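4. Tables as household memory

4.1 What stays out

We came to this part of the study expecting to write about storage. Our first round of visits in Hemardale was planned around cupboards, and the interview guide had a full page on shelves and only two lines on tables. By the end of October we had rewritten it. People talked about their tables with so much more energy! Asked where a thing was kept, they told us where it belonged; asked what was on the table, they told us about their week.

The set we work from here is made up of 323 interviews, 29 of them repeated after a move to a new home. The repeated ones turned out to be the richest material we have. A family that moves must decide again what may stand within reach, and several couples in Plevano were still arguing the point cheerfully while we set up the recorder.

We use the term "standing object" for anything left upright on a table between uses, in contrast to things laid flat (mail, cloths, homework) and things put away (Figure 2). The line is not always clean. A candle knocked over on Friday and left there until Sunday was coded as standing, because its owner insisted that it was standing in spirit – we liked that answer and kept the code.

Figure 2. Objects standing on a table.
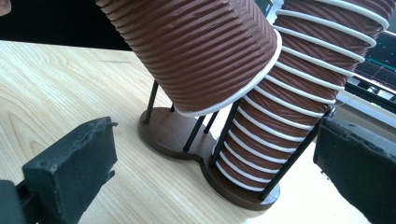
Firouzeh Karimi, commenting on a draft of this section, objected that "standing" makes the objects sound idle. In her view a thing left out on a table is doing a job the whole time: it holds a place for someone, or keeps a task from being forgotten, and a study of memory should start from that job and leave posture for later.

We think she is largely right, and her comment led us back to the transcripts with real excitement. Read with the job in mind, the interviews fall into patterns we had missed. Reminders come up everywhere, but they move: a reminder is set in a spot where it gets in the way, and once the task is done it drifts to the edge. Place-holders hardly move at all. One speaker in Hullorton described a sugar bowl that had marked her late brother's seat for years and was lifted only for dusting.

4.2 Who may move what

Permission is the second theme. In 37 interviews the speaker named something on the table that only one person in the home was allowed to touch. Mahmoudi's idea of "soft ownership" is a good fit for these cases, where the rule is never stated and yet everyone can recite it. Children knew the rules especially well, and often corrected their parents on tape.

Guests are a different matter. Speakers forgave guests almost any rearrangement, then put things back after the door closed – sometimes within minutes. We had no question about this in the guide, and we now wish we had asked it everywhere. Section 5 takes up the return of objects to their spots after visits and holiday meals.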